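Print this page | E-mail this page

Project Report: Closing a Cut With a Running Stitch
Rochelle Bolger, Basside lab section, Tuesday group

So my project was suturing, and I picked the running stitch because I figured one long thread had to be easier than tying a knot every few millimeters. I was half right! You save a lot of knots, but if the tension slips in one spot you feel it all the way down the line. My partner Vaughan Whitelaw did interrupted stitches on the same kind of tissue so we could compare notes (his looked neater at first, I'll admit it).

We used black thread the whole way through – it shows up so well against pale tissue that you can't hide a crooked bite from anybody.

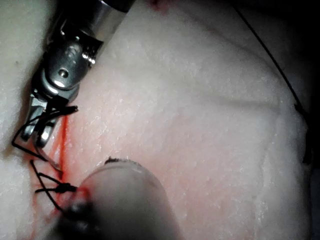 Why does the thread crisscross over the cut?
Each pass goes in on one side and comes out on the other, so the part left on top runs at a slant, and the slants add up to a zigzag.

The thing I wrote down most often in my notebook was "watch the tail." A short tail slides right back through the loop when you pull, and then you get to start the knot over. I did that 9 times in my first practice session, which was pretty humbling. The other thing was grabbing the thread too close to the tissue, where there's no room to wrap it. 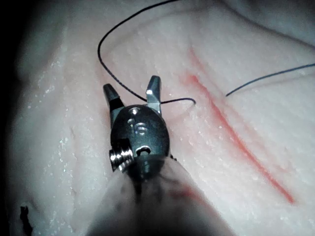

Once I started leaving more slack before each wrap, things went a lot better, and my practice time per closure came down to about 20 minutes. Vaughan still beat me on knots, but I was more even on spacing – he agrees, I asked him twice. If I did this again I'd spend the first two sessions on nothing but loops and tails and save the full closure for later.

Last updated: December

Print this page | E-mail this page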